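Glace : Qiuyue Peng arrache la victoire sur le fil au Trophée Gasevum

VAL-MERLOT – 20 février 2022 – Superbe fin de course pour la manche de clôture du Trophée Gasevum sur glace. Partie en onzième position, Qiuyue Peng (Mideo) a pris la tête dans l'avant-dernier virage pour s'imposer devant l'équipage Chareonsuk. Troisième, la voiture n° 70 du team Minance, longtemps en tête et un peu court en gomme sur la fin.

80 tours au programme, une piste dure comme du béton le matin, beaucoup plus creusée l'après-midi. Départ propre. La Minance s'échappe tout de suite, deux secondes d'avance au dixième tour, puis quatre. Derrière, ça se bouscule. Neutralisation au 31e tour après une touchette à l'épingle du bas – pas de blessé, un pare-chocs et un phare à ramasser.

C'est à la relance que Peng fait la différence. Trois places gagnées à l'extérieur, là où personne ne passait depuis les essais. Encore deux dans la foulée. À dix tours du but elle est quatrième, à cinq tours deuxième. 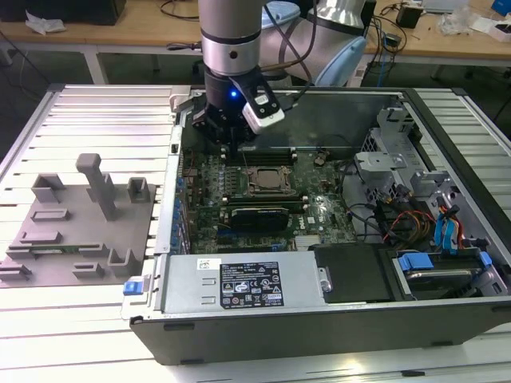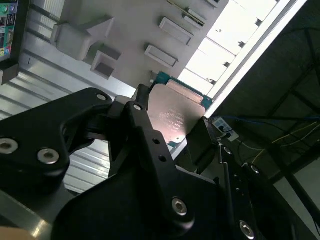
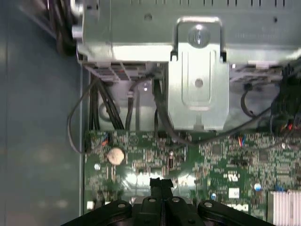
« Je voyais la 70 glisser de plus en plus en sortie de l'épingle, alors j'ai attendu, a raconté la gagnante à l'arrivée. Si j'attaque deux tours avant, je finis dans la neige. » Écart final : 1,933 seconde sur Chareonsuk, qui a profité de la bagarre pour chiper la deuxième place dans la ligne droite.

Au classement général, Minance garde le titre malgré tout. L'avance prise depuis la manche d'ouverture, en novembre, était suffisante. Peng remonte à la troisième place finale, sa meilleur saison sur glace. Elle avait abandonné deux fois en début d'hiver, boîte de vitesses puis sortie de piste.

Pas de réclamation déposée dans le délai, les résultats sont donc définitif. La finale B, prévue en ouverture, a été raccourcie à cause du brouillard et remportée par la deuxième voiture Mideo.

Le calendrier de la saison prochaine n'est pas encore connu – le circuit est candidat pour deux dates.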